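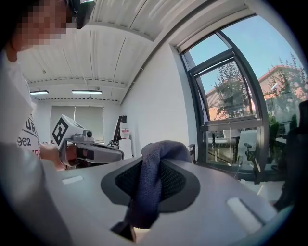 # brenar-kit-review

Search this repository
Go to file

Sample recordings and notes from our trial of the Brenar hand-held gripper kit. The kit is sold as a pair of grippers with a head-mounted device and export software. We had it on a trial license and recorded everyday handling tasks with it, mostly cloth. This card covers what is in the set, how it was recorded, and what we thought of the kit.

Maintainer: Aishwarya Naidu
Recording and checks: Sumathi Thevar
Last edited: Jan 14, 2024

## Contents

- `episodes/` has 430 episodes, one folder each
- `calib/` has the marker and lens calibration for both grippers
- `notes/` has the operator log, typed up from paper
- `tools/` has the export and check scripts

Of the 430 episodes, 154 are cloth tasks (pick up, fold once, hand over from one gripper to the other). The rest are small rigid objects and short free-motion runs. Another 63 were recorded and dropped before release. Most of those lost tracking partway through, and a few had the wrong task tag. The dropped ones are listed by ID in `notes/dropped.txt`, but the video is not included.

## What the operator wears and holds

One gripper in each hand and the device on the head. Each gripper carries a square black-and-white marker, and the lens on each gripper looks forward over its own jaw. When the hands work close together, one gripper's marker is often in the other one's view. The export software uses those sightings to correct the relative pose of the two hands. If you write your own loader, keep the sightings even when they look redundant.

The lenses are very wide. Straight walls and window frames bend a lot toward the edges, and the operator's upper body is in view much of the time. Faces are pixelated in all released video.

## Recording steps

1. Charge both grippers fully. The battery reading in the app drops fast below half.
2. Put on the head device and tighten the strap before starting the app. Moving the strap later means calibrating again.
3. Run the marker check. Hold the grippers so that each can see the other's marker, and turn the wrists slowly until the app shows green for both.

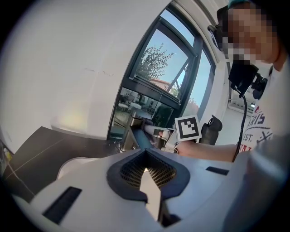 4. Pick the task tag, start the episode, and do the task once.
5. Stop, look at the tracking score, and log anything odd on the sheet.

## Notes on the kit

Setup took Sumathi less than an hour with the printed guide. The first export failed on a path with a space in it. Brenar support answered the same day, and the fix is in `tools/export.sh`.

The fingertip pads hold soft cloth well. Thin plastic bags are harder, and we gave up on them. The trigger is fine for short sessions but gets tiring, so we kept sessions to 2 hours with a break in the middle.

Window light was less of a problem than expected. Tracking did get worse when a marker was tilted steeply to the lens or covered by the other hand. Telling operators to hold the rear gripper well back of the marker fixed part of this.

The jaw mechanism is open enough to collect lint. Wipe the mesh after cloth work and look at the coiled spring while you are there.
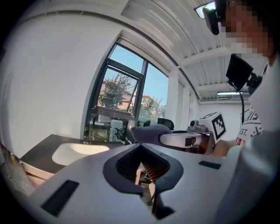
*Spring and mesh in the near jaw, with the second gripper and its marker cube behind.*

## Known issues

- Left and right are swapped in the folder names of the first batch. The metadata files are correct.
- Trigger position is logged as a raw value. There is no force reading.
- The Okoro loader works only if you turn off its automatic cropping.
- We have not tested the set with Wandus.

## Use

Research and evaluation only. The trial license does not allow resale of recordings made with the kit. Please open an issue for a bad episode and include the episode ID and the time in seconds.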